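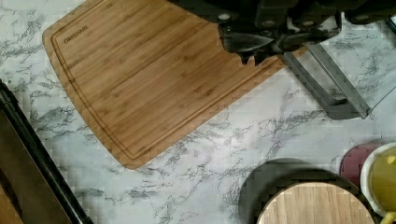
OK, small kitchen people, I have spent a whole weekend thinking about cutting boards and I need to put it somewhere. Thread!

**2/** Background: we moved into the Koutsoukos building in September. Tiny kitchen, one decent stretch of counter. White with gray marble veins, very pretty, shows every single coffee drip. I love it anyway.

**3/** For months I chopped on a thin plastic mat that curled up at the corners. Tomatoes rolled off it. Tomato juice ran off it too, straight toward the toaster. I was wiping that counter down after every onion.

**4/** So now it's bamboo. Farberware, rounded corners, and a juice groove running around the edge. The groove!! I had no idea how much I wanted a groove. I cut up a whole watermelon half on it and the counter stayed clean.

**5/** I also just like looking at it? All those little strips of light and dark brown, and then the cool gray of the counter next to it. It warms up the whole corner. I've started leaving it out all day, and I'm normally a put-everything-away person.

**6/** Care stuff, since three of you asked already. Wash by hand, warm water, a bit of soap, rinse, dry it with a towel right away. Then stand it on its edge so both sides get air. Please don't soak it, and please keep it out of the dishwasher.

**7/** Oil! Food-grade mineral oil, the plain kind. I put it on with an old T-shirt, go heavy on the ends, leave it overnight and wipe off whatever's left in the morning. I do mine when the surface starts to look pale and chalky. Go into the groove with a fingertip, it's easy to skip.

**8/** Onion smell: coarse salt and half a lemon. Scrub, wait five minutes, rinse. My neighbor Kálmán Bognár swears by baking soda paste and I tried that too. Both good. The lemon is more fun.

**9/** Slipping: damp dish towel underneath, folded flat. Polished counters are slick and a board that skates around is scary with a big knife. I bought a pack of rubber feet first and they left marks, so back to the towel.

**10/** One thing I changed my mind about. I used to line the board up square with the edge of the counter because it looked neat. Turning it on a slant is so much nicer for my elbow! I'm right-handed and the kitchen is narrow, and now my arm doesn't hit the wall when I slice bread. Try it for one dinner.

**11/** Raw chicken still gets its own board (an ugly green one, lives under the sink). The bamboo is for bread, fruit, vegetables and herbs. Also cheese. A lot of cheese.

**12/** Somebody asked if bamboo ruins knives. It's harder than some of the softer woods, so I do touch mine up a little more often than before. Couple of passes on the steel before I start. I can live with that.

**13/** Next up is the knife drawer, which is a disaster, and I'm very excited about it. If you have a drawer insert that fits 18 inches wide, send me pictures, please! I'm going to go chop some parsley now.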